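Small arm for snack counter restocking, what should I really budget?

tidepool_jo
OK so I finally got a yes in principle from the boss, and now I have to turn it into a number by the end of May. We want one arm putting candy bars, little boxes and cookie cartons into the clear stepped racks at the pickup counter. One counter to begin with, maybe more next year!
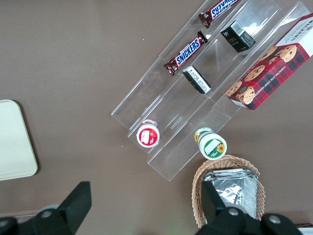

Kiri Cosgrove
Whatever the arm costs, write down the same amount again and call it "everything else." We bought a Jorness and the arm was the easy line on the sheet. Then came the mount, spare fingers, a second power supply, the safety review, and a training day I had left off completely.

tidepool_jo
Ouch. Double?? I had 31 percent on top for extras and thought I was being careful.

mudlark92x
Double is too much for one counter imo. We came in at 36 percent over the arm price and that included spares. Kiri, did you go through a reseller?

Kiri Cosgrove
Yes, Harawira. And yes, I know, they mark things up. But they answer the phone, and when a wrist cable went they had a new one to us the next morning. I'd pay it again.

bolt_and_nut
Before you talk money, what are you picking? Candy bars in wrappers are one thing and a tall shortbread carton is another. If you need two sets of fingers, that's a tool changer, and there goes your budget. Clear plastic racks can also be a pain for some depth cameras (all that glare off the edges), so get a loaner camera in before you commit to one.

tidepool_jo
Bars, small boxes, a Walkers carton, a couple of little round tubs. I was hoping one plain two-finger gripper would do the lot. Sumov quoted me for exactly that, but they haven't seen our items yet.

bolt_and_nut
Then the quote means nothing. Mail them a box of your stuff and ask for a pick rate in writing. I'd want 92 out of 100 at the very least before signing, and foil packets counted separately, they slide all over each other.

mudlark92x
Disagree with holding out for that. Rent for 6 months and find out for yourself. Clalluvness does rentals and takes part of it off the price if you buy.

Kiri Cosgrove
Renting is fine if somebody has hours to babysit it. Jo, do you? That was our real cost, around a day a week of my time in the beginning, and it was on no quote anywhere.

tidepool_jo
Um, that somebody would be me. OK, adding a line for my hours, and I'll ask Clalluvness what the rental covers. Does anyone know if they charge for worn finger pads?

mudlark92x
They did for ours. Cheap though.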